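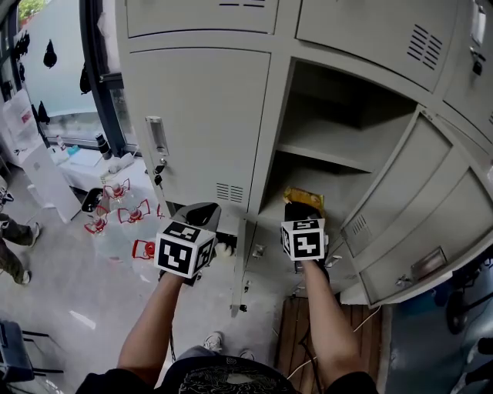 Locker with key, door closed; next one open.

Ticket 1268
Product: Drimura casework module, benefits eligibility
Reported by: Grommont constituency office
Priority: 2
Status: Resolved, monitoring

Problem
Housing benefit cases opened for tenants under 22 are missing from the ward summary. Case records open normally by reference number. The summary for Brorkik ward shows 188 open cases; the case list filtered to the same ward shows more.

Steps to reproduce
Log in as caseworker. Open Reports, Ward summary. Select Brorkik, period June. Compare the total with Case list, same ward and period.

Log
09:40 Reproduced on the office account. Other wards also affected.
10:15 Cleared report cache. No change.
10:50 Age band table checked. The band "18-21" was retired in the last rules update and replaced with "Under 22". Existing cases still carry the old code. The report joins on active codes only and drops them.
11:30 Query on the full database returns about 600 cases with the retired code.
13:05 Mapping script run on the Nnaji test server. Ward totals match the case list.
14:20 Backup taken. Script run on production. Report cache rebuilt.
14:45 Office confirms Brorkik total is correct.

Notes
Exports made before the fix are understated and should be run again before figures are sent to the council. Letters and case notes were not changed. A change request is open to make the report include retired codes under a separate heading.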